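Outil de préhension Presavden 2 - démonstration à l'atelier Climham
Équipement pour bras robotisé, présenté sur rendez-vous

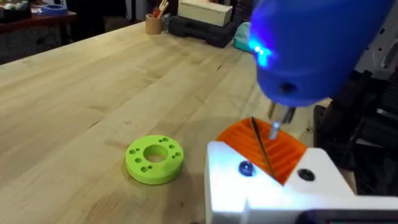 Presavden 2 au poste de Histberg : corps bleu imprimé en 3D, pièce orange nervurée dans son support blanc.

L'outil Presavden 2 est destiné au travail sur petites pièces imprimées. Le corps se démonte avec quatre vis et l'embout se change sans outil spécial.

Le samedi, nous ouvrons l'atelier aux visiteurs à partir de 14 h. La démonstration dure 20 minutes, ensuite vous pouvez apporter vos propres pièces - merci de les annoncer à l'avance à Fatima Idahosa.

Prix de l'outil : 190 euros hors taxes
Support de pièce : sur demande
Compatible avec le contrôleur Wan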